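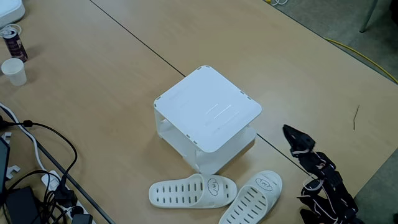 Last modified November 30, 2019

Dedstead Workshop, Bench Notebook
Yellowing of white household plastics: light ageing, dark recovery and surface cleaning
Entry continues from the previous page. Status: open.

Purpose of this entry

To record the condition of the light-aged and dark-stored pieces at the end of the current exposure period, to note the first cleaning trials, and to set out what remains to be done before the January review. The work supports the household collection at Prurau, where white and near-white plastics of everyday use are now the largest group of objects with a colour complaint on file. Typical objects are kitchen containers, bathroom fittings, slotted shelf units and summer slides. Most were made cheaply and in quantity, and few came into the collection with any information about the material.

No collection object has been used in this work. All pieces are sacrificial, either bought new or taken from the handling store after formal release. Released items are marked in the register and are not to go back to the handling store under any circumstances, including those that still look perfectly good.

Background for colleagues joining the work

Yellowing is being treated here as several different problems that happen to look alike. Light-induced yellowing of styrene plastics is largely a surface matter and begins on the face turned to the window. Yellowing in the dark is a separate complaint. It is often traced to phenolic antioxidants in the plastic itself or in the packing beside it, which form coloured products on contact with oxides of nitrogen, and it can fade again in daylight. Plasticised vinyl has its own behaviour, including tackiness, which holds dust and gives a grey cast that is easily mistaken for discolouration. Ordinary soiling from hands and feet makes up a fair part of the rest.

The practical consequence is that an object described as "yellowed" on a condition report cannot be assigned a treatment on that word alone. The report form should ask where the colour lies, whether it has an edge, and how the object was stored. A revised form has been drafted and is in the shared folder under Forms, Pending.

Materials

Polystyrene sheet, high-impact, white, cut to coupons.
ABS sheet, white, cut to coupons from the same supplier.
EVA foam, white, die-cut offcuts. Thickness uneven; see remark below.
Plasticised PVC sheet, white, glossy face and matte back.
Polypropylene, translucent white, cut from container lids.

The Lò reference set was used for visual comparison throughout. Its whites are adequate for the styrenes but run too blue for the EVA, and comparison at the warm end was difficult. The set should be kept in its sleeve between sessions. It was found out on the bench again.

Arrangement

Coupons were placed in the light cabinet at 70 per cent of full lamp output, with a strip of aluminium foil across the lower third of each to keep an unexposed area for comparison. The cabinet was inspected on each working morning and the coupons rotated one position. Matching coupons were stored in the dark in closed polyethylene bags, in the grey drawer unit, with corrugated board in half of the bags and acid-free tissue in the others.

The period reported here is six weeks. It was interrupted once when the cabinet fan tripped its breaker during the long weekend. The lamps are interlocked with the fan and went off with it, so the coupons were not overheated, but the lost exposure cannot be stated better than to the nearest day. It has not been corrected for.

Relative humidity in the cabinet was higher than intended at the start and settled after the door seal was replaced. The old seal had taken a set at the hinge side. A spare has been ordered through stores.

Observations, light cabinet

Polystyrene: clear yellowing on the exposed face, with a sharp line at the foil. The back is unchanged to the eye. The coupons ring less when tapped, which is an impression only.

ABS: yellowing stronger than in polystyrene and warmer in tone. Slight loss of gloss. Under raking light the exposed face has a fine bloom that wipes off on a dry cotton swab and leaves no visible colour on the swab.

EVA: little change of colour. The foam has shrunk a trifle at the corners and the cut edges have become rounder. Offcuts of different thickness did not behave alike, and it would be unwise to draw anything from this material until a uniform sheet is obtained.

PVC: no yellowing worth recording. The glossy face is tacky toward the middle. Lint from the cabinet has adhered and makes the coupons look older than they are.

Polypropylene: no change of colour. One coupon cracked along a moulded rib when lifted with tweezers. The crack may have been present at the outset, as the starting photographs do not show the rib from that side.

Observations, dark storage

The bags with corrugated board are of most interest. The EVA has taken on a faint pinkish-yellow cast where it lay against the board, with the line of the flutes just legible in it. The bags with tissue show nothing comparable. When one of the affected pieces was laid in the window bay for an afternoon the cast became weaker, which agrees with the account of dark yellowing given above.

The polystyrene and ABS from dark storage are indistinguishable from the retained originals. The PVC has begun to cling to the polyethylene and should be transferred to silicone release film before the next period. Gloves are to be worn for this and changed before handling any other material.

Cleaning trials

Trials were confined to the styrenes and the EVA. The order of work was dry brush, dry microfibre cloth, deionised water on swab, and then Sokora at 5 per cent in deionised water, cleared twice. Each step was stopped as soon as it gave no further pickup.

The dry steps removed the bloom from the ABS and nearly all loose dust from the foam. Water on swab did well on handling marks. Sokora lifted the remaining greasy soiling from the released handling pieces without visible alteration of the surface, but it foams more than expected and is hard to clear from perforations, textured panels and the inside of slots. Residue dried to a pale tide line in several of these and had to be rewetted. A weaker solution should be tried before the product is recommended for anything with pierced work.

Ink and marker were tested separately on ABS. Black permanent marker spread at once under ethanol and the solvent carried it into the scratches. Where a household object bears handwriting or drawing, it is to be treated as part of the object and cleaning is to stop well short of it, whatever the quality of the drawing. This has been standing practice at Prurau for years but is not written in the current guideline, and it will be added.

No peroxide treatment was attempted. Requests for it continue to arrive from other departments, usually with a link to a video. The position of the workshop has not changed. Peroxide whitening of styrenes can be uneven, it may return, and its effect on the surface over the long term is insufficiently known for collection material. A short statement to that effect is being prepared so that it need not be composed afresh on each occasion.

Imaging and record keeping

Photographs were taken on the grey card with the colour target in view. Some 200 files are on the workshop drive and have not been sorted. Files from the first session carry the wrong white balance setting and must be corrected from the raw originals; the derived copies are to be deleted so that they do not find their way into the report.

Coupon labels written in pencil on Tyvek have held up. Labels written in fibre-tip pen have faded in the cabinet to the point where two coupons were identified only by their position. Pencil is to be used from now on.

Remaining work

Obtain uniform EVA sheet and repeat from the beginning.
Repeat dark storage with the board only, without the bag, to separate the two.
Transfer PVC to release film.
Sokora at lower strength on pierced and slotted pieces. Try clearing with a damp foam swab in place of cotton.
Ask the Prurau store which drawers still contain corrugated board. The finding is not yet firm enough for a general instruction, but white foam objects could be moved off it in the meantime at very little cost.
Check the calibration date on the light meter. The sticker is illegible.
Send the revised condition form for comment before the January review.

Note added on rereading: the grey drawer unit stands next to the photocopier alcove. Whether this has any bearing on the dark-storage results is not known. The bags for the next period will go in the cupboard by the sink, and a second group will remain in the grey unit for comparison.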